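# The case for the freestanding coat stand

Wall hooks are the default recommendation for small workrooms, and most fit-out guides I have read treat the freestanding stand as a leftover from dentists' waiting rooms. I think the guides are wrong for one class of room: the rented kind, with hard floors, thin partition walls and a layout that changes every few months.

Start with the wall. A hook carries its load at a distance from the surface, so the upper screw works in tension every time a bag goes on or comes off. In solid masonry this is trivial. In a light partition it depends on the fixing, and the fixing depends on someone having found the stud. Our unit in Hostdale had 3 hooks when we took it over in August. Two pulled out before winter, each leaving a hole that the lease made our problem.

A stand transfers its load straight down. The weak point is tipping, and the arithmetic is simple: keep the center of mass of stand plus load inside the footprint of the base. A heavy disc base with short arms passes this test with one bag on one side. A light tripod with long arms often fails it. The Simberg stand we bought first was of the second type, and it went over whenever a winter coat was hung opposite nothing. The Stustum that replaced it has a flat round base and has stayed upright.

Height matters less than people assume, with one exception. Long shoulder straps reach the floor from almost any hook on a stand of ordinary size. A strap lying around the base is a trip point and gets dirty. The remedy is to double the strap over the hook. 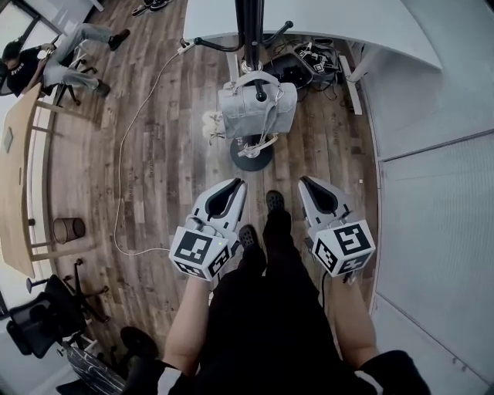 Procházka objects that the stand is the wrong thing to argue over, and that power strips and their cables cause far more stumbles than any strap or base. I accept the ranking. A white cable on a wood floor is easy to miss, and a stand next to an outlet tends to attract one. But the two problems are settled by the same decision, namely where the walking line runs. Put the stand and the strip on the same side of it, against the wall, and run the cable along the skirting.

Shoes are the remaining weakness. A stand gives them no place, so they end up under the nearest table. A low tray beside the base would deal with this; I have not found one that fits ours.

On cost the wall hook wins, provided the wall is sound and the tenant stays. Over a 3-year lease, with repairs to the plaster included, ours did not. I would still fit hooks in a house I owned, into brick, at two heights.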